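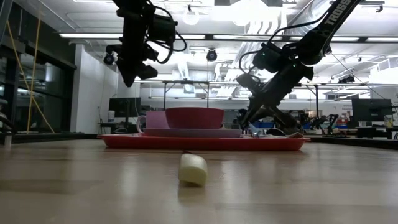 Portable Drive Exchange Opens in June

The Konorcombe office will replace older portable hard drives with encrypted models beginning in June. Staff members who store work files on a Plekach drive should copy them to the shared server before turning the drive in.
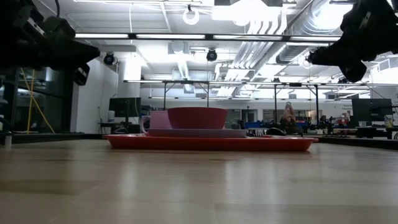
Drives with a capacity of 300 gigabytes or less will not be replaced, and their users will be given server space. Over 178 drives are covered by the exchange. Caoimhe Carroll will issue the new units at the Govindasamy building, Room 11.
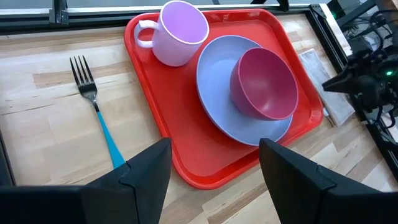
Pristden asked whether drives formatted for older computers would still be accepted. They will, provided the files have been copied first. Technical staff cannot recover data once a drive has been erased.

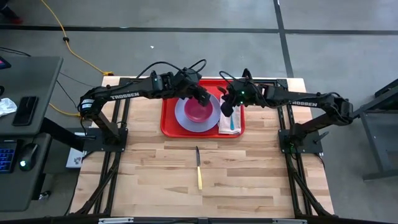 How to Request a Replacement

Call extension 2829 and give the serial number printed on the drive. A pickup time will be confirmed by email. Cables and carrying cases should be returned with the drive.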